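**Where to stand for the lantern festival in Prasel?**

We will be in Prasel in March for the lantern night and I would like to see the river with all the lights. My mother is 68 and cannot stand for a long time. Is it necessary to buy the seats on the bridge, or is there a free place?

**Sunita Shukla**

I went two times. The seats are 40 per person and they sell only 1000, so buy early. For free, go to the Dulier steps before 6 p.m. – you can sit there, and the view of the water is very good. Bring a cushion, the stone is cold.

**clokstead_walker**

Steps are ok but crowded. Over 60 stairs if you come from the station side.

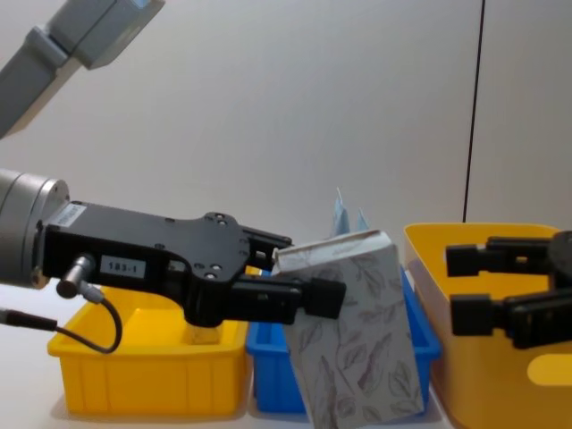 From the market side it is flat, so I would take your mother that way. Bus stops there too.

**Pisharody**

Just watch it from a cafe.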